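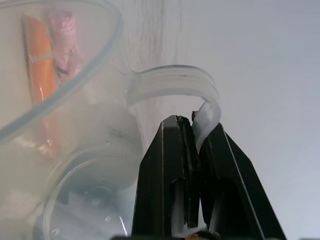 Tuning grasp width for transparent objects in Virkano

The depth stream does not believe in clear plastic. Ask it for the width of a mug handle and it will hand you the distance to the wall behind, with a confidence score to match. This page covers the workaround we use with the wrist camera and the Coma planner. You need Virkano installed and a calibrated gripper. If you haven't calibrated, the Tongate setup page is where to go, and we'll see you in an hour.

Step 1. Turn off depth for the handle

Open grasp.yaml and set handle_source to rgb_edges. The default is depth, which works well on ceramic and has ruined several of my afternoons on everything else. Leave body_source alone for now.

Step 2. Mask whatever is inside the mug

A clear mug with things in it gives the segmenter two opinions. Bright contents, say something orange next to something pink, get picked up as objects in their own right, and the planner will cheerfully try to reach them through the side. Set merge_contained to true. Then run:

virkano segment --live --show-merged

You want one outline with the handle attached. If you get three, raise merge_margin in small steps until the extra outlines give up.

Step 3. Close on effort, with a width limit

Set close_mode to effort and effort_stop to 193. These are raw driver units, so please don't email me about newtons. Set min_width to 87 as a backstop – without it, a missed handle means the fingers close on nothing and report a lovely firm grasp.

Step 4. Check the log

Run one pick and look for this line:

grasp: contact L=1 R=1 width_ok

If only one side shows contact, the approach is off center. Nudge lateral_offset and try again. If you see error 1143, the planner timed out waiting for a depth reading you turned off in step 1. Update Coma; builds before 3940 ask for it anyway.

Known problems

Setiawan's edge filter likes highlights. A strong reflection on the rim can pass for a handle, and the fix so far is to move the lamp.

Lids are not supported.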